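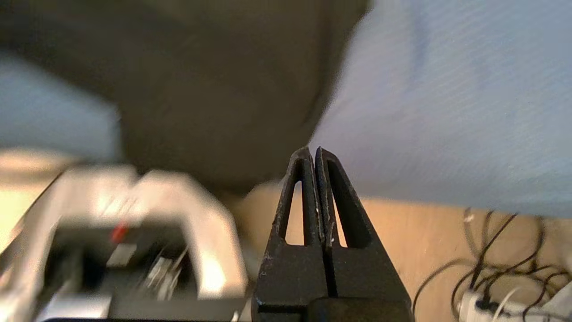
How do I check a Stullness draw ticket against past results?
Open Results, tap Past Draws and type in the ticket number. The app searches every draw in one go, so there's no scrolling through lists!

5. Checking a ticket

1. Sign in and choose your game, Poltinar or Ravel.
2. Enter your 6 numbers in any order.
3. Tap Check. Matches turn green, which is a lovely moment even for a small prize.
4. Tap Save to keep the result (the app holds up to 523 saved checks).

Note: Ravel results appear after 13 minutes, so do try again if the page looks blank.

Caution: Keep your paper ticket. A saved check can't be used to claim.

Playing in a group? Turn on Shared Tickets first and everyone gets the result together – brilliant for office draws.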